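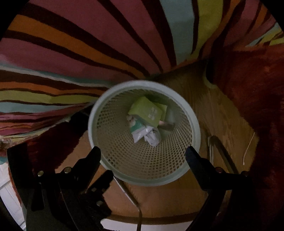 3 October 2018

Up at five for the crane. It was booked for seven and came at twenty to eight, which used up most of the slack in the morning. Cold start, fog on the lower lot, clear by nine.

The job today was the second chiller for the Nirnisville plant. The unit came in last night on a low trailer from Gumetti and sat by the gate with a tarp over the control panel. We took the tarp off at first light and went over the casing. One dent in a side cover, nothing behind it. I wrote it on the delivery sheet anyway and the driver signed.

The lift itself took 44 minutes from hook on to hook off. The rigging crew had the spreader bar set for the first unit, which is shorter, so they had to bring it down and move the shackles. After that it went up straight and they held it over the pad while we checked the anchor bolts. All of them lined up except one at the north corner, which was leaning. A length of pipe over the bolt and a steady pull fixed that. Unit down, shims in, level checked both ways before lunch.

Ate in the truck. Cheese sandwich and the last of the apples.

In the afternoon we started on the pipe run between the chiller and the header. The drawing says 118 inches flange to flange. I measured it with the tape twice and then with the laser, and it is 3 inches over that. The pad was poured further out than the drawing shows. The spool piece was made in the Totine shop to the drawing, so it is the right part for a pad that does not exist. I called the shop and they can cut a new one, but they need the length in writing and a sketch. I did the sketch on the hood of the truck and sent it before four. They said Friday if the pipe is on the rack and Monday if it isn't.

That leaves the electricians with nothing to wait for, so they are going ahead with the feed. They pulled cable until the light went. The breaker is the correct one this time.

Bhutto, the company that has the insulation work, wanted to start on the header tomorrow. I told them no. We have not pressure tested it and I don't want to be cutting new lagging off to find a leak, as we did in the spring. They weren't pleased. They have a crew sitting in a motel. I said they could do the make-up water line, which has been tested and signed off, and that should keep them busy for a day and a half.

Startup is still down for the first week of November. I think we can hold it if the new spool is here by Monday and the test goes well on the first try. If either one slips we lose the week, and the commissioning engineer has another site after ours.

Got back at 6:30. Drove the last part with the heater on, first time this fall. Did the timesheets, then sorted the receipts from September, which I had been putting off. The fuel ones have faded so badly I had to hold a couple under the lamp to read the totals. Soup for supper.

Left knee is sore from kneeling on the pad. Need to put the foam mat back in the truck. Also need: marking paint, 60 grit discs, batteries for the laser, a new tarp. Call the shop first thing about the pipe.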